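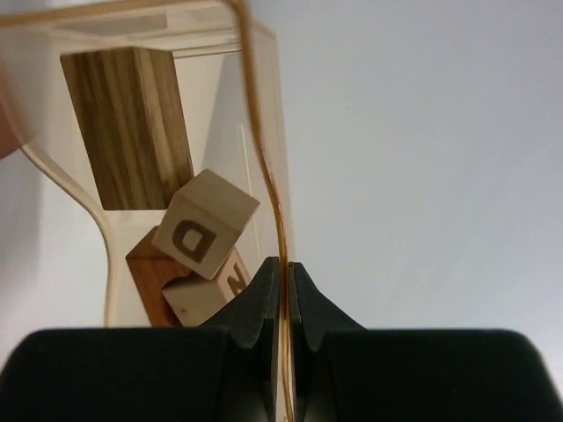

What is the hardest household chore to hand over to a machine right now?
Folding laundry, in my opinion. Cloth has no fixed shape, so every grasp point has to be found again after each move.

– vkaczor

Agree on cloth, but I'd put plain tidying close behind. Picking up small rigid parts is mostly solved if they're spread out. Clear bins are another matter. Depth cameras read straight through acrylic and report the wall behind it.

– Boltumero

Mostly solved where? At Botha we ran a sorting cell in August, 3164 picks, small parts into trays. It needed a person every 16 picks on average. Ruben Verschueren logged the stops and most were parts touching each other or lying against a side wall. I would not call that solved.

– m_goossens

That's a gripper choice problem. Suction would have cleared half of those.

– Boltumero

Not on raw wood. It leaks through the grain. We tried three cup sizes.

– m_goossens 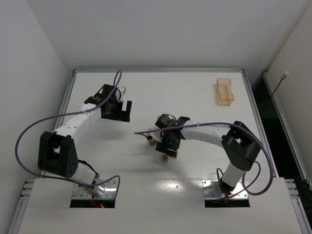 Do two arms make sense for a small shop?
Only if the job needs a part held while something else is done to it. For plain pick and place, a second arm mostly adds collision checking and another thing to calibrate.

– elsa_lk

Disagree in part. With two arms you can regrasp in the air – one hands the part to the other – and skip the fixture. Fixtures are where our money goes at Ciranlow. Changeover takes 10 minutes per part type, every time.

– berhanu.j

And how long does it take to teach a new handover?

– elsa_lk

Longer than 10 minutes, granted. You do it once, though.

– berhanu.j

Once per part type, and again after anyone bumps the table. Back to the original subject: for the house I'd settle for a machine that puts blocks back in the box at a third of my kid's speed, unattended. If somebody has one running with no resets, post the log.

– m_goossens

Last updated: February 22, 2020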